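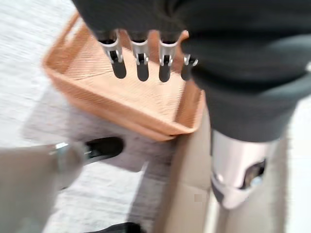 Rectangular woven basket, peach-orange, with raised sides and a full rim.

Woven baskets: sizing, cleaning and storage

A rectangular basket uses shelf space better than a round one. Measure the shelf depth first and subtract 18 mm for finger clearance at the back. Measure the basket at the rim, as most designs taper toward the base and the rim is the widest point.

Load limits
Keep to 10 kg in a basket with handles and less in one without. Lift from underneath with both hands. Lifting by the rim alone pulls the top course away from the side wall, and once that joint opens it does not close up again. The Zultham shelf basket has a wire inside the rim and tolerates more handling, but the same method applies.

Dry cleaning
1. Empty the basket and turn it over. Tap the base with an open palm.
2. Brush along the direction of the weave with a soft paintbrush. On a ribbed or diagonal floor, follow the diagonal – brushing across it packs crumbs into the grooves.
3. Vacuum the corners with the crevice tool on low suction.

Wet cleaning (plastic or sealed weave only)
Mix 5 mL of dish liquid into 715 mL of lukewarm water. Wipe the inside floor first, then the walls, then the rim. Rinse with a second cloth. Stand the basket on its short end in moving air, out of direct sun, until the grooves are dry. Strong colours such as orange and coral fade quickly on a north-facing windowsill.

Paper cord and untreated natural fibre should be wiped with a barely damp cloth and nothing more.

Liners
Cut cotton liners 13 mm oversize on each side and fold the excess under. Felt sheds into an open weave. Grutar non-slip mat can be cut with kitchen scissors and suits baskets used for jars or spray bottles.

Stacking
Nest empty baskets with a sheet of paper between each. Do not stack full ones unless the rims are rigid and the same size.

Correction from Atif Memon, March: the earlier version of this page gave the liner allowance as a total. It is per side.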